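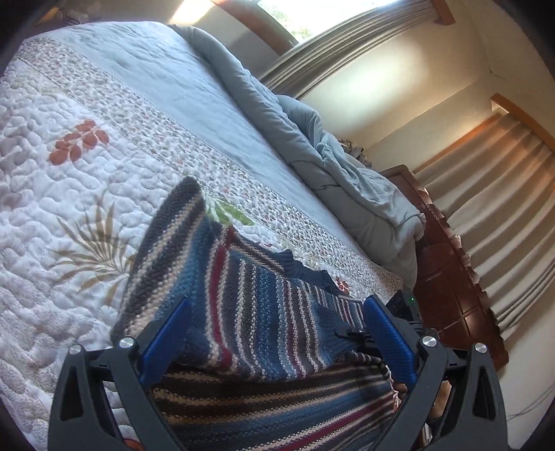
Gripper won't let go of knits: finding the fault and fixing it

Posted October 1, 2023

Quick write-up because three people have asked me the same thing since August. Applies to the Pamska two-finger hand grippers with the blue pads. Might apply to others, haven't tried.

What goes wrong: you close on a knit, lift, open again, and one finger stays shut. Or it opens halfway and drags the cloth with it. Sometimes it clears by itself. Sometimes you get a hole in a sweater. Ya-wen Lui lost the cuff of a good cardigan that way at our place in Lumonton, and that was the point where we stopped and took the thing apart.

Before you touch anything

Power off. Not just the trigger released – off at the switch, then pull the cable. The spring still has load in it with the power off and it will nip you. Keep fingers out of the triangle openings in the links. I know, everybody holds it there. Don't.

If cloth is caught right now, don't yank. Back the spring off first (step 3), then ease the stitches out one at a time with a blunt needle. Scissors are the last resort, and cut the loose yarn, never the pad.

Finding the cause

1. Cycle it empty, 20 times. If it sticks empty, skip the cloth stuff, it's a joint. Go to step 4.

2. If it only sticks with cloth in it, look at the pad edges under a good light. You want the line where the pad meets the metal. A lifted edge makes a tiny hook and yarn goes straight in. Run a scrap of nylon stocking along it, the stocking will find a lifted edge faster then your eyes.

3. Spring. Back the adjuster out until the fingers go slack, count the turns, write it down. Ours was set 6 turns tighter than the sheet says. No idea who did that.

4. Joints. Take the caps off one side at a time and keep them in order. Pull out any lint with tweezers. Wool lint packs down like felt and you won't see it until the cap is off. Wipe, one drop of dry lube, cap back on. No oil!! Oil gets on the pads and then on the laundry.

5. Lifted pad: peel it all the way off, clean both faces, reglue with the Plastirgate flexible stuff, clamp overnight. Don't just dab glue under the corner. Did that twice, it lifted again both times.

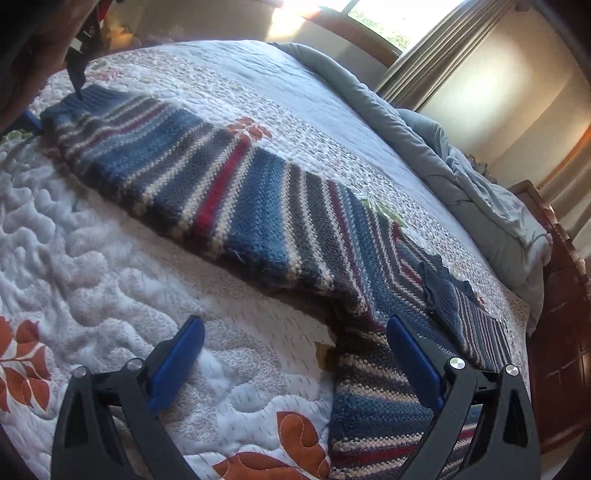 Testing after the fix

Do the retest on cloth that snags easily or you haven't tested anything. A flat cotton towel will pass with a bad pad. You want something bumpy and doubled over, with ribbing and ideally some yarn already working loose, like the short frayed bit sticking out of the cream stripe on our striped knit. Put it over a quilt, too, so the lower finger has a second fabric to catch on. Grip the ribbed end, lift a few inches, open, look. Then the fold. Then a single layer.

We ran 400 cycles on the first gripper and got no sticks. The second one stuck early on and it was lint again, in a joint I'd already cleaned (badly). Redid it and went to 900. Fine so far.

If it sticks during the test, stop and power off before reaching in. Cheng-en Lui reached in live and got a blood blister for it.

Checks to keep doing

Stocking test on both pads before every session. Caps off and lint out weekly if you do wool, less for cotton. Write the spring setting on tape on the body so the next person can see it's been moved.

Lai pads fit the same links but they are thicker, so redo the spring if you swap. I haven't got numbers for those yet, will add when I do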